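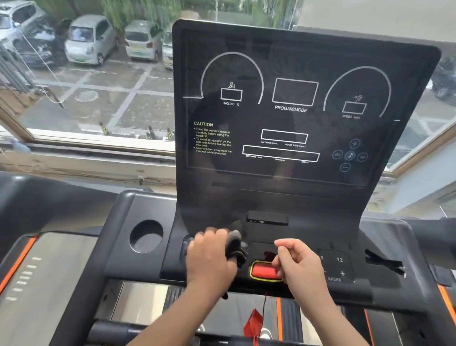

Home | Products | Manuals | Support | Contact
Search manuals Go
Print this page | E-mail this page

Section 6. Belt Care and Lubrication

This section applies to Adico folding and fixed-deck treadmills. Complete it every 94 hours of use, or sooner if the belt drags underfoot.

CAUTION: Switch off the main power and unplug the cord before you lift the belt or remove the motor cover.

6.1 Checking the deck

1. Wait until the deck is cool to the touch.
2. Lift one edge of the belt at mid-deck and slide a dry hand underneath.
3. If the surface feels slick, stop. No oil is needed.
4. If it feels dry, continue with 6.2.

6.2 Applying lubricant

1. Loosen both rear roller bolts by the same number of turns. Write the number down.
2. Wipe the deck under the belt with a lint-free cloth.
3. Apply Stanell silicone lubricant (part 1131) in a zigzag line from front to rear.
4. Tighten the roller bolts by the number of turns noted in step 1.
5. Plug in the cord and walk on the belt at the lowest speed for five minutes.

NOTE: Do not use petroleum sprays or furniture polish. They soften the belt backing.

6.3 Centering the belt

If the belt drifts left, turn the left bolt a quarter turn clockwise. If it drifts right, turn the right bolt — never both at once. Let the belt run for one minute between adjustments.

Replace the belt after about 1000 hours. See Section 7.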